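October
By Gertraud Imhof
2 comments

The club in Zilldale met in the room above the bakery, and I walked past its door three times before I went in. I had the green dress under my long coat. My shoes were size 11, ordered from Varkwood, and they hurt already.

"You are early," said the woman with the teapot. "I am Rosenthal. Everybody uses my last name. And you?"

I had practiced this on the bus for 16 stops.
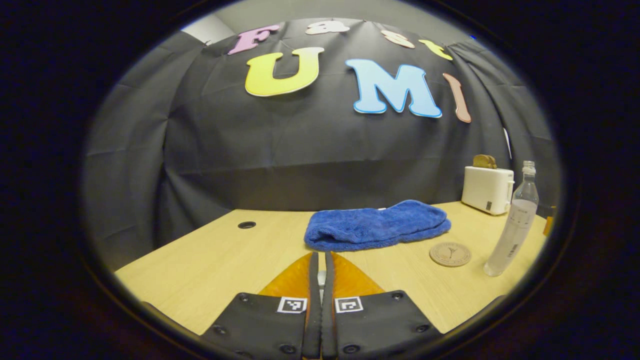
"Helene," I said. It was the first time I said it to another person. She wrote it on a sticker and gave it to me, and then she asked if I take milk.

I kept my coat on until eight o'clock. Then the room was too warm, and I hung it over a chair. Rosenthal looked up from her cards.

"Good color," she said. "It is your turn."

Last updated in October
Shares: 545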